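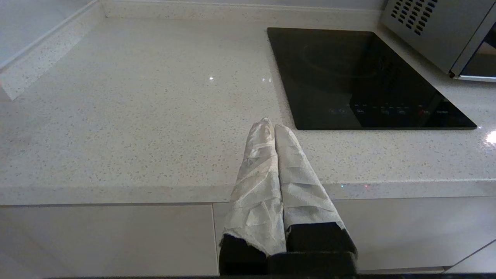 **Lectionary reading groups: changes from October**

The midweek reading groups move to the new schedule in October. The Zekside group keeps its Thursday slot at 7.30 pm. The Loma group, which has met fortnightly until now, goes weekly and will use the same reading as Zekside, so anyone who misses one meeting can attend the other without falling out of sequence.

The text for the term is the Letter of James, read in 16 portions. Earlier terms used longer portions, and discussion tended to stay with the first few verses and skip the remainder. Portions are now between four and nine verses. Divisions follow the paragraphing in the study notes, with one exception: James 2:14-26 is split after verse 17, at Liis Org's request, to allow a full evening on faith and works before the Abraham and Rahab material is introduced.

Method is unchanged. The passage is read aloud twice, in two different translations where possible. Two minutes of silence follow the second reading. Each person may then name a word or phrase, without comment. General discussion begins after that and closes at 8.45 pm for prayer. Leaders are asked to keep the silence at its full length - it has been shrinking.

Sumaiya Herath has revised the printed notes. The glossary now covers the Greek terms that caused difficulty last term, including *peirasmos*, which can be rendered "trial" or "temptation" depending on context. Both senses occur in chapter 1, and the notes mark which one each major translation adopts at verses 2, 12 and 13. Cross-references to Proverbs and the Sermon on the Mount are in the right-hand margin. We have printed 100 copies. Large-print copies need to be ordered from Sumaiya a week ahead.

Normunds Laur will lead at Zekside and Ülle Butkienė at Loma. Zane Ots is the relief leader for both and should be contacted directly if either is unavailable. Prayer requests raised in a group remain with that group unless the person concerned asks for them to be passed to the wider prayer list.

New members can join at any portion. No preparation is required, although reading the full letter once beforehand is recommended - it takes less than half an hour. Bring a Bible in any translation. Spare copies are kept at both venues.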